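Subject: Re: [tablefolk] White tops, worth it or a pain?
From: Afaf Bataineh
To: tablefolk list

Booker Okafor wrote:

> We're thinking of swapping our old kitchen table for a white one with
> rounded corners, mostly for the sake of small hips and foreheads. My
> other half says it'll look like a dentist's. Does anyone live with one?
> Does it show every mark? And what on earth do you put on it?
>
> Booker

Hi Booker, and hello everyone,

Yes, we live with one, and I love it, though your other half has a point about the dentist's! Ours is a Bokberg, the big one, and we've had it since April. It came in one enormous box and it took two of us to get it up the stairs (there was some language on the landing).

On marks: it's a matt top, so you don't get the smeary shine my sister has on her Tralleck, where you can see every elbow. Tea rings do show, but they come off with a damp cloth if you're quick. Turmeric is another story. I had a yellow thumbprint near one end for weeks and I've only just stopped looking for it. 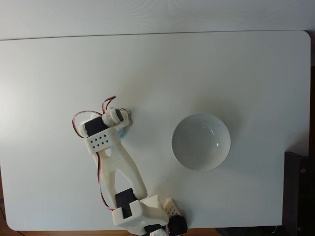

1. What to put on it

Very little, in my view. I started out with a runner, a fruit basket, candlesticks, the lot, and it all looked like a jumble sale. Now it's mostly one plain white bowl, a round one with a bit of a gloss to it. White on white sounds dull but I like the way the inside goes soft and grey. The brown wood floor warms things up as well, so do think about what's underneath before you buy.

2. The corners

Worth every penny. I walk into mine about once a day and haven't had a bruise yet. One warning, a square tablecloth hangs oddly over them, so get one a bit bigger than you think.

3. The bowl, as somebody is bound to ask

It's a Mushi, 12 pounds, and it goes in the dishwasher. They do a larger one for 30 but I'd only fill it with keys.

If you want to come and have a look before you order, drop me a line off list. I'll put the kettle on, and you can bring the doubter.

Afaf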